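Section 2. Setting up the switch practice table

Applies to the Guvau table kit, Skotatbridge edition, March 2024. Replaces the loose sheet that came in the box.

Read all of this once before you peel anything. Tape is hard to get back up.

What you need

White-topped table, flat, no wobble
Light switch with wall plate, white, rocker type
Clear plastic film, one sheet, cut to a rectangle
Clear tape
Black tape
Black mounting pad, square
Snips, pencil, soft cloth

CAUTION: The practice switch is never connected to house power. No live wires on this table, ever. If your switch came off a wall, check that nothing is still attached at the back.

2.1 Clear and wipe

1. Everything off the table. Mugs too.
2. Wipe the top with a damp cloth, then a dry one. Tape won't hold on a greasy top.
3. Old pencil and marker smudges near the front edge can stay if they won't come off. They don't affect anything.

2.2 Film

1. Lay the film in the middle of the table, long enough to work on, not hanging over.
2. Smooth from the center out. Bubbles are okay, folds are not.
3. Tape it down flat with clear tape. Press the tape with your thumb, whole length.
4. Overhead light will bounce off the film. If the glare bothers you, turn the table a little or move the lamp. Don't swap in frosted film, it scuffs.

NOTE: Jivside film and Shahbazi film both fit. Jivside is thinner and creases if you look at it wrong. Buy whichever.

2.3 Switch

1. Set the switch to the right of the film. Plate face up, paddle end away from you, dot end toward you.
2. The plate sits a bit proud of the table. Leave it like that, dont try to sink it.
3. Run a strip of clear tape from the film side over toward the switch.
4. Push the plate sideways with one finger. If it slides, redo the tape.

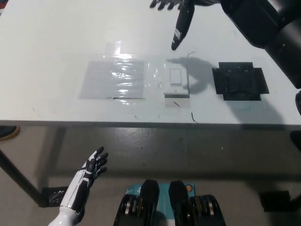 5. Press the paddle at the top, then the bottom. One fingertip, straight down. It should rock without the plate lifting.
6. Plate lifts? More tape at the edges. Keep tape off the paddle and keep the dot uncovered.

Paddle is rated by us for 3,000 presses on the table. Our longest test one went 2,929 before it got mushy, so start looking for a spare before then.

2.4 Pad

1. Mounting pad goes to the right of the switch, more or less level with it. Leave a gap between them, enough to get your fingers in.
2. Black tape on the left and right sides, overlapping the pad and running out onto the table.
3. Press down hard on the flaps. Wait 9 minutes before putting any weight on it.

NOTE: Tape only goes on the left and right. Front and back stay free so you can get a blade under later.

2.5 Trimmings

Short bits of wire get everywhere. Under the film they make a bump, under the switch plate they make it rock and you'll blame the tape. Pick up what you find by hand or with a strip of tape, sticky side down. Don't blow, they just land on teh floor.

CAUTION: Wire ends are sharp. Watch your fingertips when you sweep around the switch.

2.6 Before you start

Film flat, no folds
Switch doesn't slide
Paddle rocks both ways
Pad flaps stuck down at both sides
Snips put away

Any of these wrong, go back to that step. Don't patch over old tape, pull it and start clean.

Taking it all down again is in Section 9.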